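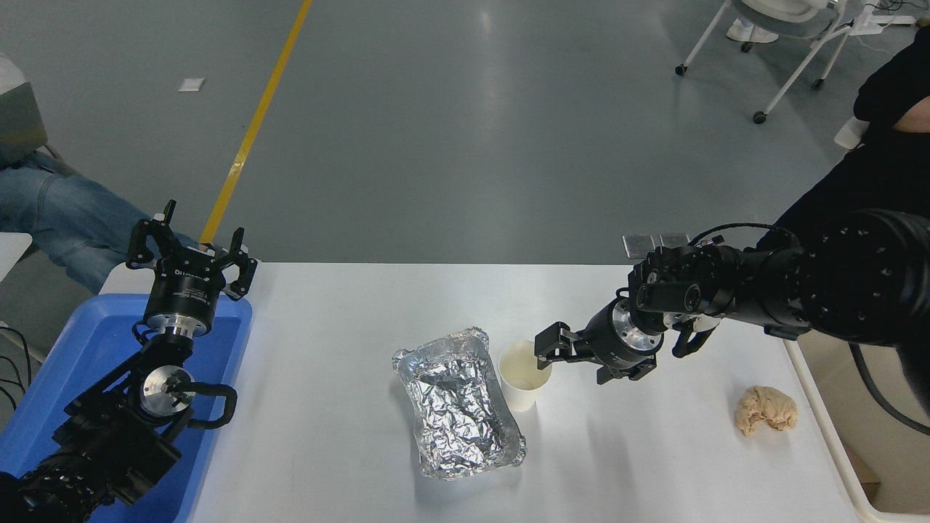

Catering > Disposables > Foil trays

December
By Paweena Sitthichai

Fokside 41 foil tray, rectangular

The Fokside 41 is a shallow rectangular tray in light-gauge aluminum, supplied flat-stacked in sleeves of 40. It is intended for baking, reheating and short-term holding of bread, rolls and portioned dough. The walls are crinkle-formed and can be bent by hand.

Order code: 567
Pack: 40 trays per sleeve
Lid: sold separately (Cledik board lid, code 31)
Oven: conventional and fan
Microwave: no

Handling

Separate trays from the stack by the short side. Light-gauge foil creases under finger pressure and does not spring back – a creased wall can be pressed out against a table edge, but the marks stay. Slide a flat sheet under a filled tray before lifting. Board lids do not seat on a distorted rim.

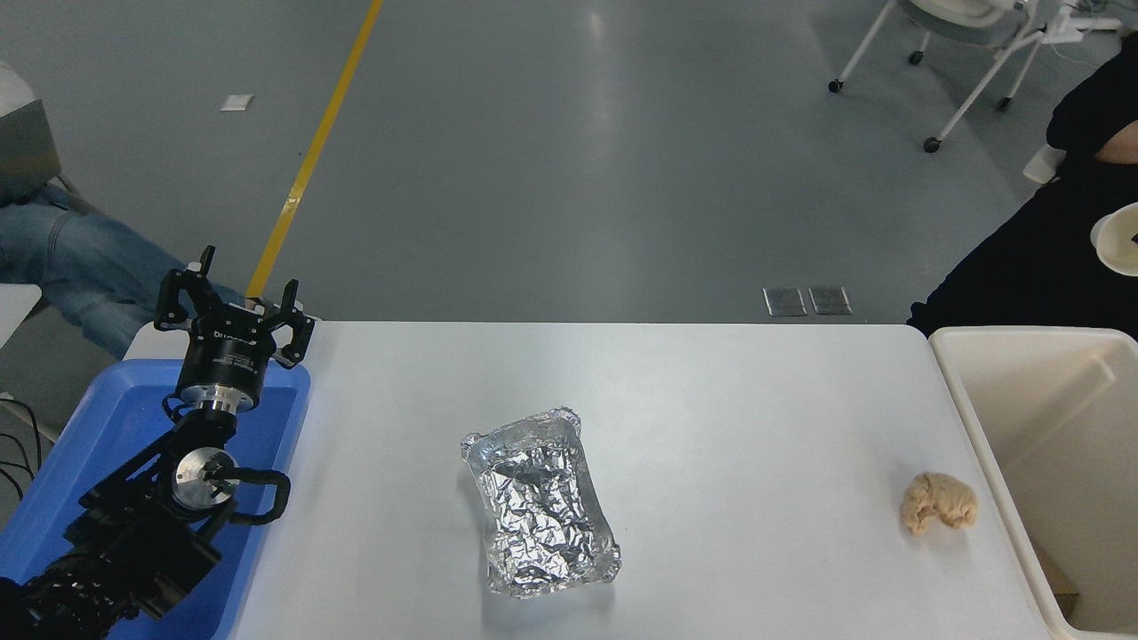
Yupin Thammasiri

On a bench, the rim folded up on all four sides keeps crumbs and loose flour inside the tray. The rounded corners wipe out with a paper towel. Dough can rest on the bench beside the tray until it is shaped; oil the foil lightly before loading.

Do not store salted or acidic food in the tray overnight. Clean foil goes in metal recycling where the local program accepts it.

Related items

Benítez paper cups, white, sleeve of 40
Drivell bench scraper
Cledik board lid, code 31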